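From: Bárány
To: murkden-arms list
Date: July 31, 2024
Subject: Re: [murkden-arms] Wrist camera lag and the cutlery task

On the list, Clomholm wrote:

> Before you change the gripper again, can you say what the arm is
> being asked to do? Last I read, it was sorting bolts. Also, are you
> still running the Bruvar board on the old supply? Mine reset every
> time two joints started together, and I lost most of May to it.

Fair questions. The bolts are finished with. The arm now picks up spoons and chopsticks and puts them in a divided box. It is bolted down next to a tiled worktop, and I lay the things out on a black mat beside the box. The spoons are the short Chinese sort, white and glazed, and the chopsticks are black with a gold band near one end.

The spoons go fairly well. White on black is easy to pick out, and I take the grip point a third of the way up the handle. Any nearer the bowl and the fingers ride up the curve.

The chopsticks are the trouble. On a black mat the detector loses the shaft and keeps only the band. I get a good position and a poor angle, so the fingers close across nothing or catch one stick of the pair. I have tried turning up the exposure, but then the spoons burn out and the grout lines start showing up as false edges.

The other half of it is blur. The wrist camera is only sharp once the arm has stopped, and I was taking pictures during the swing. 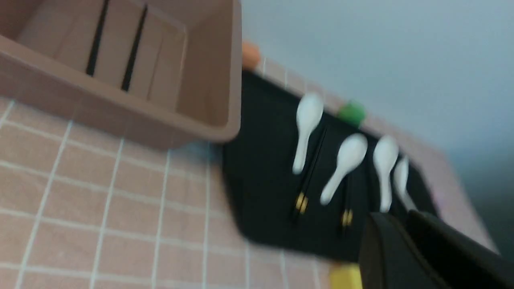
Clomholm came back off-list to say that the blur and the lag should be treated as separate faults, and that a shorter exposure would do nothing for a frame that reaches the planner late. The advice was to stamp each frame when it is captured, keep a short history of joint angles, and look up where the wrist was at that time.

I have done that now. The delay between capture and planner came out at 54 ms, steady enough to treat as fixed. I also added a pause of 20 control ticks before the frame used for the final approach. It makes the whole thing slower but I can live with that.

Over 594 logged attempts before the change, most of the misses were on chopsticks. I haven't got enough runs since to compare, so I won't quote a figure yet.

On the power question: yes, same Bruvar board, but I moved the gripper servo to its own 7 V supply and joined the grounds at the board. No resets so far. If yours still drops out, check the crimp on the main lead first. Mine was bad and looked fine.

Two things I would like help with:

Has anyone got a stick angle reliably from the band alone? It is short, so a small error in the corners throws the far end well out.

Does anyone have finger pads that hold a glazed handle without leaving marks? The rubber I have now grips well but leaves grey smears.

I can post the timestamp code if there is interest. It is short and not tidy.

Bárány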